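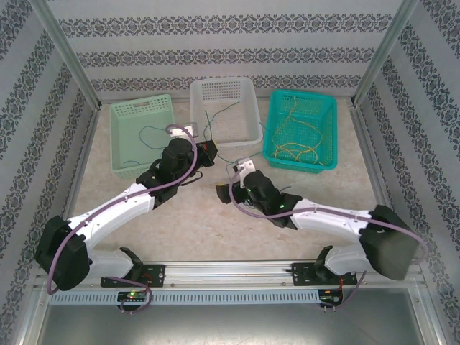 ## Ticket 1843 – Prüfung verwirft Episoden mit »Endzustand passt nicht zur Aufgabe«

**Gemeldet von:** Zübeyde Ersoy
**Bearbeitet von:** Rosimeire Bezerra
**Projekt:** Karabulut, Zelle Fludavstead
**Aufnahmesoftware:** Melodach
**Eröffnet:** 14. Dez. 2022
**Priorität:** mittel (von der Melderin auf »hoch« gesetzt, vom System auf »mittel« zurück, dabei ist es geblieben)

### Meldung

Seit dem Update nimmt Melodach brav auf, zeigt am Ende jeder Episode einen grünen Haken und wirft sie beim Hochladen dann weg. Aufgabe ist das Kabelsortieren mit beiden Armen, drei Körbe, dünne Kabel in verschiedenen Farben. Die Teleoperation läuft ruhig, die Greifer reagieren, beide Handgelenkkameras liefern. Aus dem letzten Block mit 20 Episoden sind sieben durchgekommen. Welche sieben, folgt keinem Muster, das ich erkennen könnte, und ich habe beim Suchen durchaus Phantasie entwickelt.

Fehlertext im Protokoll:

```
episode rejected: final state does not match task
```

Für die Auskunft, welcher Zustand und welche Aufgabe gemeint sind, war offenbar kein Platz mehr in der Zeile.

### Verlauf

**Rosimeire:** Bitte einmal die Kameras neu kalibrieren. Ich weiß, dass es daran nicht liegt. Trirnix fragt als Erstes danach, und ich möchte dann Ja sagen können.

**Zübeyde:** Kalibriert. Es lag nicht daran.

**Rosimeire:** Danke. Zeitstempel der beiden Arme verglichen, kein Versatz. Greiferwerte sind plausibel, der linke schließt eine Spur später als der rechte, das macht er seit April. Speicherplatz ist auch genug da. Damit wären die bequemen Ursachen aufgebraucht.

**Zübeyde:** Habe testweise ein einzelnes gelbes Kabel in den leeren Korb gelegt, ohne Knäuel, ohne Eleganz. Verworfen. Danach dasselbe Kabel wieder herausgeholt, um die Zelle zurückzusetzen, und vergessen, die Aufnahme anzuhalten. Angenommen.

**Rosimeire:** Das ist der beste Bedienfehler der Woche. Bitte nicht löschen.

**Rosimeire:** Gefunden. Es gibt zwei Aufgabenvorlagen: `kabel_einsortieren` und `kabel_ausraeumen`. Das Update hat die Liste alphabetisch sortiert, Melodach merkt sich aber nur die Position der zuletzt gewählten Vorlage, nicht ihren Namen. Wir haben also seither sorgfältig eingeräumt und dem Datensatz erklärt, wir würden ausräumen. Die sieben angenommenen Episoden sind die, bei denen am Schluss noch das Rücksetzen mit drauf war.

**Zübeyde:** Dann hat die Prüfung ja recht gehabt.

**Rosimeire:** Das habe ich so nicht ins Protokoll geschrieben.

### Abhilfe

1. Melodach beenden, Datei `last_task` im Profilordner löschen.
2. Neu starten und die Vorlage von Hand auswählen. Auf den Namen schauen, auch wenn die Zeile »schon immer die zweite« war.
3. Eine Probeepisode aufnehmen und hochladen, bevor der nächste Block beginnt.
4. Aufnahme anhalten, *dann* zurücksetzen. Wer die Zelle ausräumen und das als Demonstration verkaufen will, wählt bitte die andere Vorlage.

Trirnix hat den Fehler bestätigt und eine Korrektur angekündigt – Termin »zeitnah«.

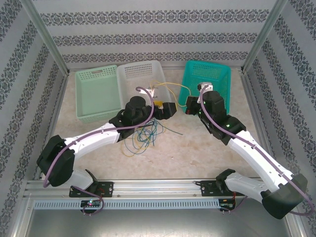 **Müssen die verworfenen Episoden neu aufgenommen werden?**

Die verworfenen liegen noch lokal und bekommen per Skript die richtige Vorlage, danach laufen sie erneut durch die Prüfung. Neu aufgenommen werden nur die sieben angenommenen, weil dort Einräumen und Ausräumen in einer Datei stecken. Die 900 Episoden von vor dem Update sind nicht betroffen.

### Offen

- Skript auf den restlichen Ordner anwenden (Rosimeire)
- Vorlagenname groß im Aufnahmefenster anzeigen, Wunsch an Trirnix ist raus
- Linker Greifer, siehe eigenes Ticket, siehe April

**Status:** wartet auf Hersteller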